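Nistetti two-arm bench: set-up guide
Section 7. When an arm stops with a cable in reach

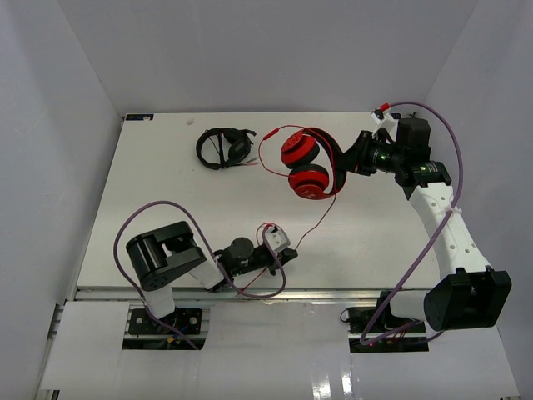 7.1 What the fault looks like

An arm stops in mid-task and the console shows "Following error". The maker's leaflet says to press Resume. We don't recommend it. At the Clilamstead bench, Resume cleared the message and left the cause where it was, and the arm pulled on the same cable a second time.

The message means that a joint did not get where it was told to go. It doesn't say why. With headphones on the table, suspect a lead first: a thin cable can run from one arm's work across to the other arm's gripper, and the software takes no notice of it.

7.2 Making it safe

CAUTION: A stopped arm is still powered. It may drop when power is removed. Support the forearm before step 3.

1. Press the stop button. Don't rely on the pause key on screen.
2. Keep hands out of the space between the two arms until the console shows both as disabled.
3. Switch off at the supply and wait 50 seconds.
4. Follow each headphone lead from ear cup to plug by eye before touching anything.
5. If a gripper is holding a headband, take the weight of the headphones, then open the fingers by hand. Never pull on the lead to free it.
6. Look at the purple cable on each arm. It should hang in an easy loop with enough slack for the wrist to turn. Replace any zip tie that has cut into the cable or slid along the link.

Note: The leaflet calls the loops "self-managing". They aren't. Check them after every stop.

7.3 Starting again

1. Lay the headphones down with the leads clear of both arms.
2. Switch on and home one arm at a time, the left first.
3. Run the slow test with the grippers empty. If the error comes back, the lead was not the cause. Go to Section 8.
4. Put the headphones back and run the task at reduced speed, with a hand at the stop button.

7.4 The torque limit

Clillgate supplies the bench with the limit set to 1000 on its own scale, and says this will stop an arm before a cable is damaged. We have seen no test results to back that up and would not trust a lead to it. Lowering the limit gives more false stops, which we prefer.

Don't raise the limit to get through a job. If a task only runs with it raised, the task is wrong.

7.5 Reporting

Write down the error text, the joint number and where each lead lay. "Arm stuck" is no help. Send reports to Benedek Gál, and leave the bench switched off if the same fault has come up 2 times in one session.

Section revised 2024-03-10. Replaces the December sheet, which told you to press Resume.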